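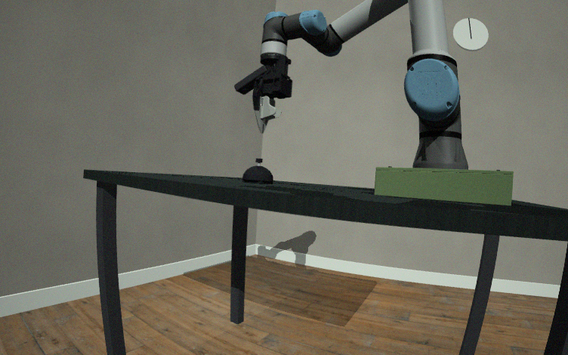 Skolotix is looking for people who would enjoy teaching a robot arm how to do small everyday things, and we would be very glad if you were one of them. No engineering background is needed, and if the closest you have come to a robot is arguing with a vending machine, you will fit right in.

The work goes like this. You sit at a screen and steer a simulated arm with a hand controller, bringing the gripper down to whatever is on the table, picking it up by its knob or its edge, and setting it somewhere else. Then you reset and do it again, a little differently. Later in the session you move over to the real arm in our Laing Street lab and guide it by hand - it's lighter than people expect - through the same sort of motions. We record what the arm does and use those recordings to train it. Slow, wobbly and second-guessed attempts are welcome too, so please don't practice beforehand.

Each session lasts 95 minutes with a break in the middle, and we ask everyone to come for 3 of them. You'll receive $199 once the last one is done, plus parking at the Bruris garage next door. In January we had almost 97 sign-ups and the evening spots went first, so do tell us early if evenings are all you can manage.

You should be 18 or older and comfortable sitting at a screen for a while. Left-handed people, we would especially love to hear from you!

To sign up, send a short note to Annag Dow with the times that suit you by February 28, 2020. Questions about the equipment or getting into the building can go to Craig Rankin, who is happy to talk it all through by phone.

Contact | © Skolotix | Back to top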